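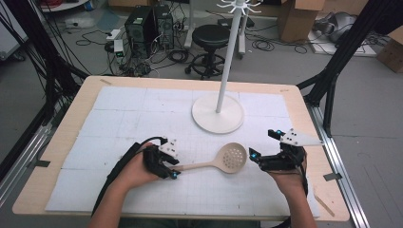
Essai kit Clullska – cahier d'atelier, décembre, 14 h

Kit de préhension portée prêté par Garnis, deux pinces, un câble par main. Tâche retenue : accrocher la louche trouée beige au portant blanc. Poste habituel, tapis quadrillé sur la table en bois clair.

Réglages : marqueurs vissés à fond avant calibration, sinon dérive côté droit. Le plus grand (main droite) reste sensible à l'inclinaison du poignet. Voyants bleus fixes au démarrage, conforme à la notice.

Série de l'après-midi : 50 prises, 9 rejetées. Sept rejets pour perte de suivi, deux pour ustensile lâché. Le manche plat pivote entre les doigts quand on le saisit trop près du bout. Reprendre plus au centre.

Confort : correct sur une demi-heure. Gilmar signale une gêne au pouce gauche, à revoir avec la sangle courte.

Câble gauche trop long, il traîne vers le tapis. Demander à Garnis une version à 137 cm.

À faire : refaire la série avec Jade, mêmes réglages. Valquíria attend le tableau des rejets avant de répondre sur l'achat – devis valable encore 5 semaines.

R. Caldeira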